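Minutes, hand gripper review, January meeting (I took the notes, so grumbles about spelling come to me)

We picked up at item 3, the Undasitz hand gripper kit. Derusness wants $1,726 for the pair, cables and top plates included, and we all winced a bit! I pointed out that the Marchand quote was lower but left out the plates.

I read out my notes on the fingers. I like the brass-colored bushings, and the pads have two screw holes on top, so swapping them should be easy (I haven't tried yet). One pad has a little burr at the bottom that I'd want filed off. 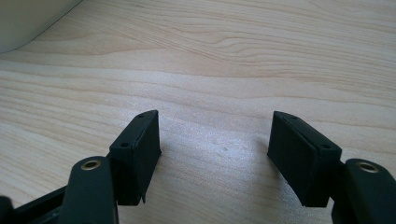

Spare pads are $40 a set and we agreed to ask for two sets in the price. Shipping is nine days if we order through Durkel, longer direct.

Then we went over the cup-and-bin task. I'd like it kept as our standard test for every kit we look at, and that was agreed. Target is 102 runs per kit before anyone fills in a score sheet. 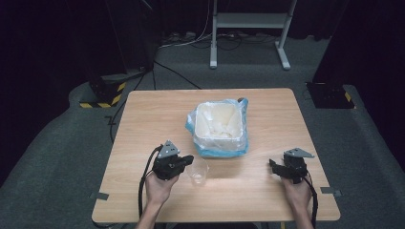
Item 3: both grippers at the table, with cup and lined bin.

Cable length came up again. I said I'd rather have longer ones, and the question goes to Derusness with the pad request.

Item 4 held over.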